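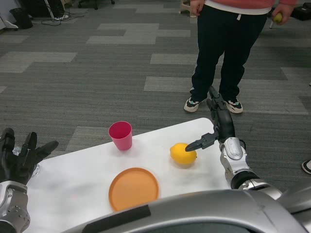
Ebbe Backlund writes that the cup has gone to the table, the yard and the beach since October and still stacks with the others, and that he would buy the plate again in a larger size.

Clonau Everyday Cup and Plate

Plain plastic tableware for kitchens, playrooms and outdoor meals. The cup is slightly tapered, with a darker magenta inside the pink-red version. The plate is round and flat with a raised rim, so sliced fruit and sauce stay where you put them. The orange plate and the pink-red cup are sold together as the Carhuamaca pair, or you can order either one alone.

Fruit is not included. A whole lemon will sit on the plate with room left over for slices.

What you get
Carhuamaca pair: 1 cup, 1 plate
Clonau school pack: 16 cups, 16 plates
Replacement pieces: sold singly, any color in stock

Care
Top rack of the dishwasher, or warm water and dish soap. Do not microwave. Do not use as a cutting board; knife marks hold stains. Lemon juice will not harm the surface, but rinse it off before stacking.

Storage
Cups nest. Plates stack flat. The school pack ships in a lidded box that fits on a standard pantry shelf.

Ordering
Orders leave our warehouse within 2 working days. Unused pieces can be sent back within 30 days in the original box. For school and camp orders larger than one pack, write to the sales desk and list the colors you want. Mixed colors are fine, and there is no extra charge.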